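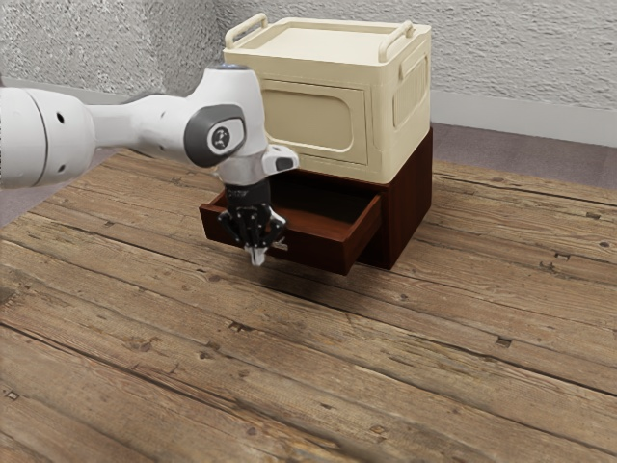
Drawer test, Kostville shop, Wednesday. Jointed-finger candidate, standoff position.

The log for the drawer build was kept by Yee-man Shih until July, and after that by whoever was in the shop.

Entry 769 was hers. It read: hand goes to drawer, hand closes, drawer stays. Reset. She had written the same line for three evenings and had started abbreviating it.

The job was simple on paper. Gonzalo Peñalver wanted an arm at home that could open one drawer and close it again. His grip had gone after the second operation. He had a cabinet and a cream box he kept on top of it and would not move. Wai-kit Kuo modeled both from measurements and put them on a plank floor he had left over from another file. He said the floor did not matter. Yee-man said the friction would. They set it to a value neither of them liked and went on.

Chia-jung Hsu ran the controller. Her first version approached from above, stopped short of the front panel, and waited for the position error to settle. The error settled. Then the fingers curled and the thumb came in late, and the contact solver pushed everything apart.

"It's the thumb," she said.

"It's the panel thickness," said Wai-kit. "You're closing on four millimeters more than is there."

He checked. The panel was right. He did not mention it again.

At entry 886 they swapped the hand.
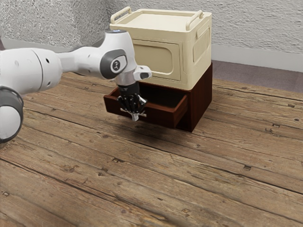
The gripper had been on the shelf in the parts library since the Gallo job, with its mass entered wrong. Chia-jung corrected the mass and reran the approach at half speed. One finger was to go inside the drawer and one was to stay outside, with the front panel between them. It needed a narrower set of angles than the hand did, and the wrist came close to its limit near the end of the stroke.

Yee-man sat with her coat on. The last bus to Zellidau left at 9 and she had missed it twice that week.

"Gonzalo asked if it could do the box too," she said.

"The box isn't in scope."

"I told him that. He said his wife's letters are in the box."

Wai-kit scrolled through the contact forces for a while. The drawer had nothing in it, in the model. It had not come up before that Gonzalo would keep things in it, or what they would weigh.

"What does he want the drawer for?" he asked.

"He didn't say. He measured it for us himself. It took him an afternoon."

Chia-jung saved the run and opened a new one. She added a load to the drawer, a plain block, two kilograms, centered. Then she moved it off center, toward the back, where a person would let things slide.

The drawer bound on the left side at a third of its travel. She wrote that down. It was the first useful line in a week.

They widened the gap on the rails and ran it until the building's heat shut off.

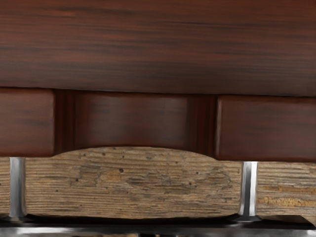 Does the off-center load need its own controller gains?

Keep the same gains and lower the pull speed for the first third of the travel. The binding came from the rail gap. Yee-man wrote that under the last run, signed it, and left the log open for the morning.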